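Waiting Times at the Lelitz Airport Shuttle Stop
Project report, Anjana Majumder and Angus Treloar

Why we picked this: everybody complains about the shuttle and we wanted numbers. Question was simple, do people wait longer in the morning or the evening?

We stood at the Trevaskis Road stop in October with a clipboard and a phone timer. 502 passengers in total. Left out anyone who walked off before a bus came. 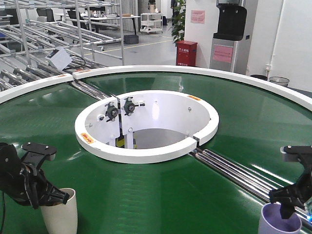 Mornings were worse. Longest wait was 45 minutes, a man with two suitcases who was pretty mad by the end. Evening waits mostly short, buses come every 5 minutes after the shift change.

Problem with the method. We wrote down arrival times by hand and when a crowd came we missed some. Angus thinks it evens out, I dont.

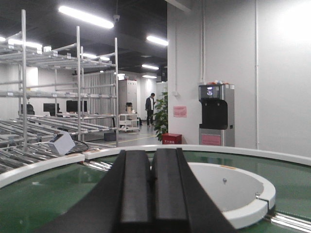 Fig. 2. Green surface with curved white rim.

Then the survey. 59 people filled it in. Main complaint was not knowing when the next bus is, more than the wait itself. Several wanted a screen like the one at Candar station.

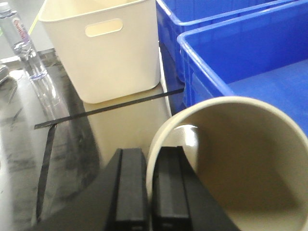 We asked the bus company, Skernuvent, for there timetable data but got it too late to use properly. It would of helped with the morning gap. 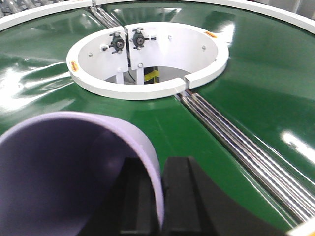 The route itself is part of the trouble. It's a loop, one direction only, so if you just miss a bus it has to go all the way round. Think of the green ring in Fig. 4 with the white hub in the middle: the terminal is the hub and the buses stay on the green. A second bus going the other way would cut the worst waits, we think, but we didnt test that. Next group should start with the timetable and count mornings only.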